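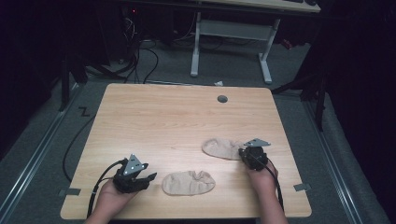
# The sock situation

Sat 21 April

I own, by my own count, 28 socks. I counted because it's the sort of weekend where counting socks is the most appealing item on the list, the other items being the gutters and ringing Reinhold Heitmann back about his trailer.

Twenty-eight ought to make fourteen pairs. It makes eleven pairs and a small support group.

The beige ones are the exception. Low-cut, skin-coloured, the kind of sock that exists so you can look as though you aren't wearing any, and they always come out of the wash together. My good wool hiking socks, which cost real money, separate at the first opportunity. The beige ones came in a packet from the chemist and are apparently mated for life.

They're also the worst socks in the house to fold. A thick sock has some opinion about its own shape. Lay one of these down and it wrinkles wherever it fancies, and you have to hunt for the seam at the toe to work out which end you've got. I've tried three methods:

- **The ball.** Put them together, turn one cuff over the lot. My mother's way. Quick, and it wrecks the elastic, which on a low-cut sock is most of the sock.
- **The thirds.** One on top of the other, toes matched, fold in from each end. Sabina Herath swears by it and has a drawer like a stationery shop. Mine come undone when the drawer shuts.
- **The heap.** Self-explanatory.

I've settled on the thirds, with the toe tucked into the opening at the finish. It holds if you don't look at it too hard.

The other discovery is the table. For years I sorted laundry on the bed, where pale socks sink into the doona and turn up in January. A bare tabletop is far better. There's nothing to snag on and nowhere to hide, though tan socks on honey-coloured wood is pushing it a bit. Do the dark ones first, then the whites, then the beige while you still have some patience left.

As for the six singles, they've gone into an old Florkivitz biscuit tin on top of the dryer. The rule is that anything still in there after 7 weeks becomes a duster. Eduard Paulík reckons that the minute you throw one out its partner comes home, and he may be right - I cut up a perfectly good grey one last winter and found the other inside a pillowcase that same night.

Gutters tomorrow, if it's dry. Reinhold, if you're reading this, yes, you can have the trailer back.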